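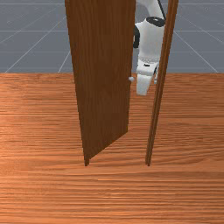
第4章 家のWi-Fiはなぜ奥の部屋まで届かないのか

この章では、家庭の無線LANの話をします。前の章でルーターの箱を開けて、線をつないで、ランプが緑になるところまでやりましたよね。あそこで「よし、終わった!」と思った人、けっこういるんじゃないでしょうか。私もそうでした。ところが寝室に行って動画を再生すると、くるくる回る丸いやつがずっと出ている。あれはなかなか腹が立ちます。

私がNalltonのアパートに住んでいたころの話をさせてください。ルーターは玄関の靴箱の中に入れていました(見た目がごちゃごちゃするのが嫌だったんです)。仕事部屋は家のいちばん奥。会議のたびに私の声だけがロボットみたいになるので、同僚のフロレンシオ・マンサーノに「水の中から話してるの?」と聞かれる始末です。その晩に回線業者へ文句の電話をかけ、言われるままに速度を測ってみたら、靴箱の前ではちゃんと出ていました。悪いのは回線ではなく、私の置き方だったわけです。恥ずかしかったなあ。

読み終わるころには、自分の家の間取りを見て「ここに置こう」と決められるようになります。電波の数式は出てきませんから安心してください。ただ、周波数という言葉だけは何度も使うので、4.1節は飛ばさずに読んでもらえるとうれしいです。

4.1 二つの周波数帯
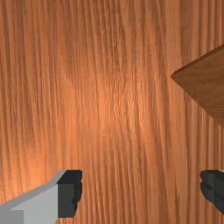

この節を読む時間の目安:4分

家庭用のルーターは、たいてい2.4GHzと5GHzという2つの周波数帯を使い分けています。設定画面に似たような名前のネットワークが並んでいて、どっちを選べばいいの?と迷ったことはありませんか。あれがまさにこの2つです。

2.4GHzのほうは、壁や床を越えて遠くまで届きやすい代わりに、混みやすいのが困りものです。電子レンジも、古いコードレス電話も、お隣さんのルーターも同じあたりの電波を使っています。5GHzのほうは速くて空いていることが多いのですが、障害物に弱くて、部屋をまたぐとぐっと細くなります。私はよく、学生に「2.4は大声のおじさん、5は早口の友だち」と説明します。おじさんの声は隣の部屋まで聞こえるけれど話が長い。友だちは近くにいればどんどん話が進む。まあ、たとえですから、細かいところは大目に見てください。

それから、壁の材質もかなり効いてきます。木の扉や石膏ボードの壁なら電波はわりと通り抜けますが、鉄筋コンクリートや金属板、水の入った大きな水槽はやっかいです。鏡も裏に金属の膜があるので、あなどれません。以前、共著者のレナート・マカパガルの家で原因を探したときは、廊下の姿見をどかしただけで居間の接続が落ち着きました。二人で大笑いしましたよ。

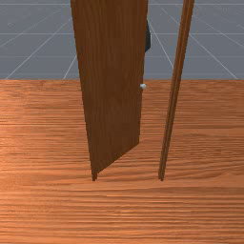
では、どこに置くのがいいのか。基本は、家の真ん中に近くて、床から少し高いところです。床にじかに置くと家具や床材に電波を取られやすいので、棚の上や机の端あたりがいいでしょう。テレビの裏に隠すのは、気持ちはものすごくわかるのですが、できれば避けてください。アンテナが外に出ている機種なら、平屋では立てておき、二階建てなら一本だけ寝かせてみる、というのも試す価値があります。

章の後半では、架台つきの中継機と、いわゆるメッシュ型の違いを扱います。例として出てくる「Pellwood邸」は600平方メートルもある広い家で、そんな家に住んでみたいものですが、考え方はワンルームでも変わりません。間取り図は巻末に載せてあります。

4.2節に進む前に、ひとつ手を動かしておきましょう。スマートフォンに速度測定のアプリを入れて、ルーターのそば、いつも座る場所、いちばん遠い部屋で測り、数字を紙に書いておいてください。扉を開けたときと閉めたときの両方を測ると、なおいいです。時間帯でも値は動くので、測った時刻も横に添えておくこと。この紙は4.3節の置き場所の実習でもう一度使います。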